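Flirkdale Guest Desk, reviewed after one full season

I run six cabins and a canoe rental at the end of a gravel road, and I held out against booking software for as long as a person can hold out with a spiral notebook and a phone that works on one side of the kitchen.

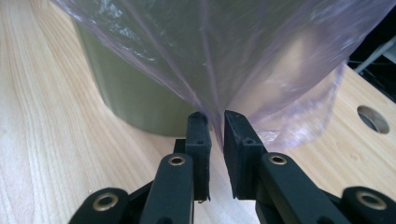
The notebook died in September, when it put two families in the same cabin on the same Friday. The families were gracious. I gave one of them my own bedroom and slept in the canoe shed, and by Saturday night I was shopping.

I looked at three systems. Gadel is built for hotels and kept asking me which floor things were on. Clerari wanted a commission on every booking, including the ones from my sister. Guest Desk charges a flat $70 a month, so Guest Desk it was.

Setup took me an evening and a half. You enter your units, your rates and your seasons. It assumes you have four seasons. We have two, plus mud. I ended up with a season named "Mud" at a price of zero, and two people tried to book it before I found the button that closes it.

The calendar is the best part. It is large, it is plain, and it will not let you double-book a cabin even if you beg. Canoes can be added as "extras," with a daily limit, and guests can pick them at checkout. Canoe income went up once people could click on one at midnight. I took over 249 reservations through it this season and had one real mix-up, which was mine (I blocked the wrong week for a septic visit).

Payments are fine. Deposits land in two days, refunds go out in about a week, and guests will call you on each day of that week.

The automatic emails are a mixed bag. The stock welcome message promises "a warm smile at reception." Reception is a lockbox. You can rewrite all of it, but the editor loses your paragraph breaks when you save, so my directions from the highway went out for a month as one long breathless sentence. Robel Tesfamariam, who has stayed with us every summer, printed it and framed it.

Group bookings are weak. Linnea Holmgren brings her paddling club up for a long weekend and takes all six cabins. There's no way to put them on one invoice, so she got six invoices, six reminders and six requests to rate her stay. She rated it six times. I'm grateful, though the average doesn't look very natural.

Support is by chat only. I waited 10 minutes the first time and most of a morning the second. The person I reached, Gilberto, knew the product cold and fixed my tax settings without making me feel like a man who had been guessing at his tax settings.

The phone app needs a signal to show you anything at all, even today's arrivals. Out here that means walking to the mailbox. I now copy the week's arrivals onto paper every Sunday. I bought a new notebook for it.

Four stars out of five. I've renewed for next year, and I'd take it to five if they fixed the group invoices and let the app work offline.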